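Drikmont Wrist Kit – demonstration recording set for small arms

Sold by Lisenis. Page last updated 30/12/2018.

I built the first Drikmont because I was fed up with losing whole afternoons of demonstrations to a loose cable. It has grown a bit since then (my kitchen has not), and what you get now is a wrist camera, a bracket, a hand controller and the recording software, all set up to talk to each other before they leave my bench.

The idea is that you drive the arm yourself through a job, over and over, and the kit saves what the camera saw alongside what the joints and the fingers were doing. One run is one episode. When you have a decent pile of episodes you hand the folder to whatever you train with. I don't sell the training side and I don't have strong views on it, so please don't ask me which network to use!

What's in the box

Wrist camera with fixed focus lens
Clamp bracket and spare screws
Hand controller with trigger for the fingers
2 cables, one straight and one coiled
Foot pedal for start, stop and bin
Software on a memory stick, with the Hayat export tool

The foot pedal is the bit people write to me about. Both your hands are busy when you're driving, and reaching for a keyboard at the end of a run puts a daft little wobble into the last second of the recording. Tap once to start, tap again to stop, hold it down to bin the episode. I bin a lot. In November I recorded 171 episodes of kitchen jobs and threw out 18 of them, mostly for me dithering halfway through.
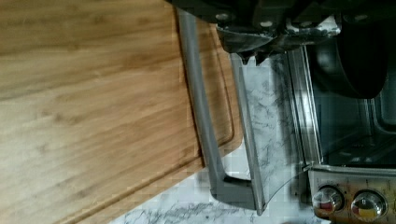 Oven doors are my favourite test for a wrist camera. A door swings in an arc, so the hand has to follow it round, and a beginner always pulls straight back and then wonders why the arm complains. You also want to see the handle and the fingers in the same view, which is why the bracket holds the camera where it does. With the glass door open like that you get the marble reflected in it, and I'd leave reflections like those in your set, because a learner that has only seen dull, clean surfaces gets confused by shiny ones. Do shift the things next to the oven between sessions, too. If the bamboo board is always on the same side, the model may well start using the board to find the handle.

Some questions I get a lot

Will it fit my arm? The clamp is made for the Davau and goes straight on. For anything else, send me the width of the wrist and I'll tell you before you spend any money.

How long should an episode be? Mine for a door come out at 11 seconds or so once I've warmed up. Slow and steady is fine, but stopping to think is not – the learner will copy the pause.

Can two people drive? Yes, and I'd say do. Put a driver's label on each session in the settings page and you can split them up again later.

Does it need the internet? No. Everything is saved to your own computer, and the Hayat tool turns it into plain folders of pictures with a table of joint readings.

Spares

Brackets, pedals and both cables can be bought singly from Lisenis. The coiled cable is the one that wears out, so if you record most days, add a second to your order.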